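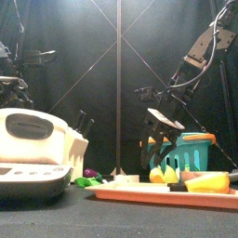 A teal basket with an orange handle, and toy produce on the table in front of it.

Saving Seed From Your Tomatoes and Beans

June is early to be thinking about seed, but the choice of which plants to save from is made now, while they are still growing. By the time the fruit is ripe, most people have eaten the best one and are left with whatever was hanging at the bottom of the vine.

Start by finding out what you planted. If the packet or plant tag says F1 or hybrid, the seed will grow, but the plants may not look much like the parent. Open-pollinated and heirloom kinds come back close to true. If you bought seedlings at our spring sale, the tag has OP written on the back in pencil. Chaimae Salem has the list of what was sold and can look yours up if the tag has faded.

Tomatoes and beans are the two we suggest for a first try. Both mostly pollinate themselves, so you can grow more than one kind in a small yard and still get decent seed. Squash, cucumbers and corn cross easily with whatever the neighbors are growing. Leave those for another year.

Marking your plants

Walk the rows and pick out the plants that are doing well. Look for healthy leaves, good shape and early flowers. Tie a strip of cloth loosely around the stem. Bright cloth is best, as string gets lost in the leaves by August. Tell the other people in your house what the cloth means.

Save from more than one plant if you have the room. We use 6 bean plants at the Utham Lane plot and 2 or 3 tomato plants of each kind. Skip any plant with mottled or curled leaves, even if it is bearing well. Some diseases travel in the seed.

Beans

Leave the pods on the plant until they are tan and the seeds rattle. This is well past the eating stage, and a plant with drying pods will slow down or stop making new ones. Give those plants over to seed and pick your supper from the others.

If a long wet spell is forecast and the pods are nearly there, pull the whole plant and hang it upside down in a shed or garage with the door open. Mohcine Belkadi hung his in the basement last fall and lost half of them to mold, so air matters more than shade.

Shell the pods by hand. Throw out anything shriveled, split or spotted. Spread the beans on a tray for another two weeks. To test one, hit it with a hammer. A dry bean shatters and a damp one mashes.

Bean weevils can come in with the crop. Once the beans are fully dry, put them in a sealed jar and freeze the jar for a week. Let it come back to room temperature before you open the lid.

Tomatoes

Pick the fruit fully ripe, a little softer than you would want for a sandwich. Cut it across the middle and squeeze the seeds and gel into a jar. The rest of the tomato is still good for sauce.

Add a splash of water, cover the jar with a paper towel and rubber band, and set it somewhere warm out of the sun. Stir it once a day. It will smell bad and may grow a white skin on top. After two to four days the gel will have loosened and most of the good seeds will be on the bottom. Don't leave it longer than that or the seeds may sprout in the jar.

Fill the jar with water, let it settle, and pour off the pulp and floating seeds. Repeat until the water is clear. Tip the seeds into a fine strainer, then onto a plate or coffee filter. Paper towels stick. Stir the seeds with a finger for the first couple of days so they don't dry in a clump, and keep them out of the oven.

Storing

Paper envelopes inside a lidded jar work well. Write the kind and the year on each envelope before you fill it. Yasmine Hamdy found 33 blank envelopes in the seed cupboard this spring, all full, and we planted a few to see what they were. One was parsley. The others are still a mystery.

Keep the jar in a cool, dry closet or at the back of the refrigerator. Beans are good for three years or so, and tomatoes often last five or more. If you are unsure of an old packet, roll ten seeds in a damp paper towel, put it in a plastic bag and check after a week. If fewer than half have sprouted, sow thickly or start with fresh seed.

Seed swap

The fall swap will be in the side room at the Utham Lane library, starting at 10 a.m. The date will be in the next newsletter. Bring seed you saved yourself or packets you won't use, marked with the name and the year. You don't need to bring seed to take some home.

We would like to have more beans on the table this time. Last year there were 16 kinds of tomato and only two beans, both of them pole types. If you grow a good bush bean, please mark a few plants for us.

Trinidad Tolentino has spare envelopes and coffee filters. Pick some up at the shed when you come to water. Questions about seed can go to Senga Rutherford, who is at the plot most mornings until 9:30.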